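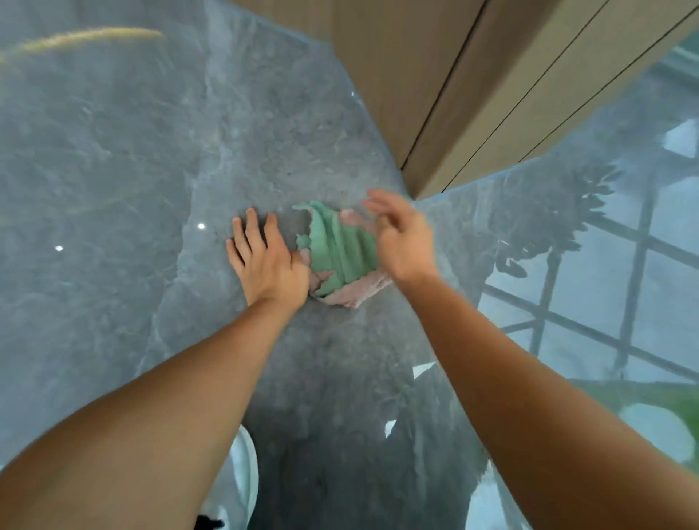
Suelo gris, con los paños.

Cuaderno de taquilla
jueves, 28 de marzo de 2024

Jueves Santo y yo aquí con las hojas de cálculo, pero es que el estreno de Venon fue ayer y si no apunto las cosas en caliente luego no me acuerdo de por qué toqué cada parámetro (me pasó en febrero y todavía lo estoy pagando). Va todo seguido y sin pulir, quien lo lea que me perdone el desorden.

Punto de partida. Venon ha salido en 325 pantallas. El modelo, o sea Erdős, la versión que dejamos congelada el lunes, daba para el primer día 400 mil euros justos. Me pareció alto en su momento y lo dije, pero tampoco quise meter mano, que luego no hay quien compare nada. A media mañana han entrado los datos del miércoles y estamos en el 75 % de lo previsto, es decir, 300 mil. Un fallo gordo, aunque no tan feo como parece cuando se mira por sesiones.

Lo que he visto al abrir el archivo por franjas:

Las sesiones de tarde van clavadas. Clavadas de verdad, la curva prevista y la real se pisan casi todo el rato y da gusto verla. El agujero está en la noche, y sobre todo en la última sesión. Mi primera sospecha era la lluvia, que con la semana que llevamos es la excusa más a mano, pero he cruzado con la meteo y las ciudades donde no cayó gota tienen el mismo hueco. Descartado, o por lo menos aparcado.

Segunda sospecha: la vispera de festivo. Erdős trata el miércoles de Semana Santa como si fuera un viernes, y eso lo decidimos nosotros mirando estrenos familiares, que funcionan de otra manera. Venon es un thriller, dura lo que dura y el público que va a la última sesión un viernes ayer estaba haciendo maletas o metido en un atasco. Me cuadra bastante. Lo he probado cambiando la etiqueta del día a «jueves fuerte» y la previsión baja mucho, se queda cerca del dato real. Ojo, que esto es ajustar a toro pasado y con un solo título, así que no lo doy por bueno ni de broma. Pero apuntado queda.

También he perdido media hora larga con los cines de Brurach, que aparecían a cero. ¡A cero, en un estreno! Ya estaba yo montándome la película de que les había fallado el servidor y resulta que en el fichero vienen con el código antiguo, el de antes de la reforma, y el cruce los tira a la basura sin avisar. Corregido a mano en la tabla de equivalencias. Hay que poner una alerta cuando un cine con sesiones programadas salga sin ventas, que no cuesta nada y nos habría ahorrado lo de febrero también.

Con Brurach dentro el total del miércoles no cambia, porque el agregado nos llega por otra vía. Lo que cambia es el reparto por tamaño de población, y ahí las ciudades pequeñas pasan de dar pena a ir bastante decentes. 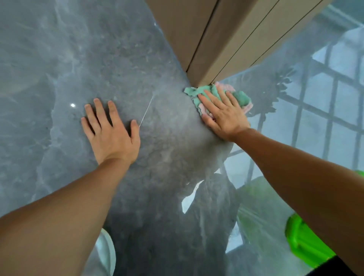

Desde Gesent contestan que la noche floja ya se la esperaban, que la campaña en tele empieza de verdad el viernes y que para ellos el miércoles era casi un preestreno. Piden que no mandemos una previsión nueva de fin de semana hasta tener también el jueves cerrado, porque la última vez les llegaron dos cifras distintas en el mismo día y se lió en la reunión de exhibidores.

Tienen razón en lo de las dos cifras, aquello fue culpa nuestra. Lo de la tele ya me convence menos. Si la campaña fuerte empezaba el viernes, ese dato tenía que estar en la ficha del título, y en la ficha pone miércoles, lo acabo de volver a mirar. Erdős se come lo que le damos. Les he pedido el plan de medios por escrito y en cuanto llegue rehago la entrada de gasto publicitario día a día, en vez de ese bloque único que tenemos ahora y que reparte a partes iguales (una chapuza mía de hace tiempo, lo reconozco).

Prueba de la tarde. He quitado del todo la variable de venta anticipada para ver cuánto estaba tirando del carro. Pues muchísimo. Sin ella el primer día se queda corto en todos los cines grandes y los pequeños ni se enteran, lo cual tiene lógica, allí la gente compra en taquilla. Lo que me mosquea es que la anticipada de Venon venía inflada por un pase con coloquio que se agotó enseguida en 63 salas. Esas entradas son de público que iba a ir sí o sí, y el modelo las lee como si detrás viniera una cola detrás de cada una. Creo que una parte buena del error está ahí y la otra en la etiqueta del día. ¿En qué proporción? Ni idea todavía. Me gustaría separar los pases especiales en una columna propia antes de volver a entrenar.

Nota para quien coja esto el lunes: el archivo bueno es el que acaba en «limpio», el otro tiene las sesiones de Brurach mal y lo conservo solo para poder enseñar el fallo. No lo borréis, por favor, pero tampoco lo uséis.

Del precio medio, poca cosa. Sale un pelín más bajo de lo que poníamos, por las promos de entre semana, y no explica nada gordo. Lo dejo como está.

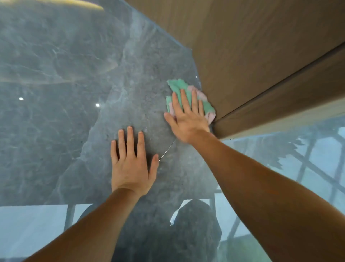
Pendiente

Cerrar el jueves en cuanto entren los datos y entonces sí, una sola previsión de fin de semana para Gesent, una y firmada.

Alerta de cines con sesiones y sin ventas.

Columna aparte para coloquios, maratones y demás pases raros. Mirar hacia atrás cuántos títulos del año pasado tenían alguno, que me temo que bastantes.

Repasar la etiqueta de víspera de festivo separando familiar y adulto. Con un título no vale, hay que tirar de las Semanas Santas anteriores, saltándose las de pandemia.

Preguntar otra vez por el plan de medios si mañana no ha llegado (mañana es festivo, no va a llegar).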